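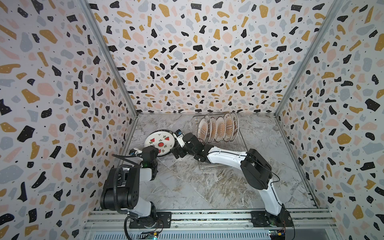

Budgeting for a two-arm cell

Home | Articles | Random page | Recent changes
Search this site Go

Last edited in February by Yasaman Heydari

A two-arm cell is a small robot installation in which a pair of arms share one work area and handle the same objects, such as a plate held by both grippers near a dish rack. Buyers are usually workshops, teaching departments and small research groups. The term covers anything from a bench kit to a guarded industrial unit, so prices quoted under it are hard to compare.

Purchase price

Sellers tend to quote for the arms alone. Rails, base plates, corner posts, wall linings, cabling and control boards are often listed as accessories, and grippers may be priced one at a time. Ceris and Hustetier both sell bundles described as complete – a word that buyers should check against the parts list. Neither bundle includes delivery or fitting.

Running costs

Budgets are most often wrong here. Gripper fingers wear, cables that flex at the wrist need replacing, and crockery used in handling work gets broken. Hamidreza Asadi, who kept the accounts for the Furkwood workshop, advised setting aside 10 per cent of the purchase price each year for parts. Critics consider this low for a cell in daily use. Staff time is seldom costed at all.

Claims of savings

The Rostami planning guide states that a second arm pays for itself within 24 months. It gives no workings, and it compares the cell with a single arm, leaving out the cost of a person doing the same job by hand. A sink and a drying rack remain cheaper by any measure yet published.

Planning

Common advice is to hire before buying, to ask for a trial with the buyer's own objects, and to get 2 written quotes that list the same parts. Floor space should be measured with both arms at full reach.

See also: Gripper; Leasing; Spare parts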